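**Open day at the Lemlow building**

The Macaraeg workshop held its summer open day on 31 July 2022, and 24 of our members made the trip. We split into two groups at the door because the demonstration room is small. Efren Dimaculangan took the first group straight in. The rest of us started upstairs with coffee and a short talk on how the place is paid for, then swapped over after the break.

Most of the talk covered the past year. Laltel, the workshop's main partner, moved its test bench here in the spring, and the two teams now share a floor. Their joint project is called Kulline. The aim is a two-armed robot that can pick up ordinary objects of different shapes and put them down where they belong, without a fixed layout to work from. Efren said the software gets most of the attention from visitors, but the hands take up most of his week. A finger joint that sticks a little will spoil a grasp that looked fine on the screen.

The demonstration was slower than some of us expected. The robot works at tabletop height, and the staff set the objects out by hand before each run. Bienvenido Lagman ran the controls and talked us through it. He explained that boxes are the easy part. Soft packages are harder -- they change shape when you squeeze them -- and anything narrow or slippery needs a different grip altogether. The test tube rack has its own set of trials. The hand has to take hold of it from above and keep it level, and Bienvenido said the team logged 2750 attempts on racks alone before they were happy with the grip settings.
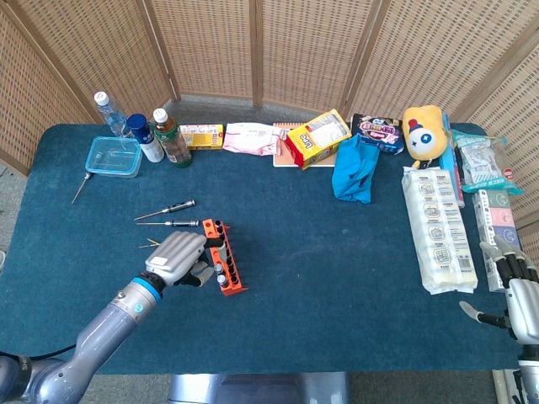 Questions ran over by a good while. Someone asked about cost, and the answer was that the arms are leased and the hands are bought outright. Someone else asked if members could try the controls. They can, on the next visit, in groups of five, after a short safety talk.

The workshop has room for 200 people across the whole building, but the demonstration room will stay limited to small groups. If you missed this one, put your name on the sheet at the front desk. Parking is behind the building -- use the north entrance, as the front gate is locked on open days.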